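Ovidiu Marinescu, 02/04/2019

A few people asked how I went from renting a flat with no outside space to growing most of my own salad. Thread, in no special order.

**1.** The plot is on the Skultau allotments, behind the old bus garage. I was on the waiting list for more than 3 years. When the letter came I had two weeks to say yes and pay the rent.

**2.** It had been left alone for a long time. Couch grass, brambles, a bath with no plug. The bath is still there. It holds rainwater and the robins like it.

**3.** First mistake: I hired a rotavator. It chopped the couch grass roots into small pieces and every piece grew. I spent the next summer forking them out by hand.

**4.** Second mistake: I planted everything in one go. In August I had 142 lettuces, nearly all of them bolting. I gave away what I could and composted the rest.

**5.** Now I sow a short row every fortnight. Half a seed packet lasts me the whole season that way. Fold the top over and keep it in a tin somewhere cool.

**6.** Jomar Fajardo has the plot next to mine and grows beans up the side of his shed. He told me to stop watering in the evening because of the slugs. I switched to mornings and lost fewer seedlings.

**7.** Soil here is heavy clay. It sticks to your boots in winter and cracks in summer. I put a thick layer of compost on top every autumn and leave the worms to it. I don't dig any more except for potatoes.

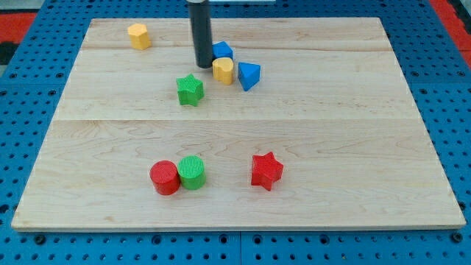
**8.** Varieties, as people always want to know. Zakar is the best lettuce I've grown, a loose green one that stands well in hot weather. Cestov is a red one, slower, a bit bitter if you leave it too long. I grow both.

**9.** Usmani is the shop by the station where I get seed and string. Cheaper than the garden centre and they will sell you onion sets by weight. Take your own bag.

**10.** Radishes are ready in a month or so. If they're all leaf and no root they are too close together. I ignored that advice for a long time and ate a lot of radish leaves. They're all right in soup.

**11.** Rocket gets flea beetle every spring, small round holes all over the leaves. Fine mesh works if you put it on the day you sow. Putting it on afterwards just keeps the beetles in with the rocket.

**12.** Someone asked about cost. Rent is due once a year and it covers water from the standpipe. After that my main spend is compost. My fork and spade came from a house clearance and I've replaced one handle between them.

**13.** Someone else asked about time. I go up 2 evenings in the week and one morning at the weekend. In winter it's much less, mostly to check the shed roof and see if the pigeons have got under the nets. They usually have.

**14.** For winter salad I sow lamb's lettuce and mizuna at the end of August, under a low tunnel. You don't get much at a time. A handful with some boiled potatoes is enough for me.

**15.** Wash it properly. I do mine in a big bowl with 5 minutes' soaking, then lift the leaves out and leave the grit at the bottom. Dry it in a tea towel. It keeps in the fridge for most of a week if it's dry.

**16.** If you're on a waiting list, ring up once a year and check you're still on it. Jomar's sister dropped off hers when she changed her email address and had to start again at the bottom.

**17.** Will post the sowing dates tomorrow, they're in a notebook in the shed.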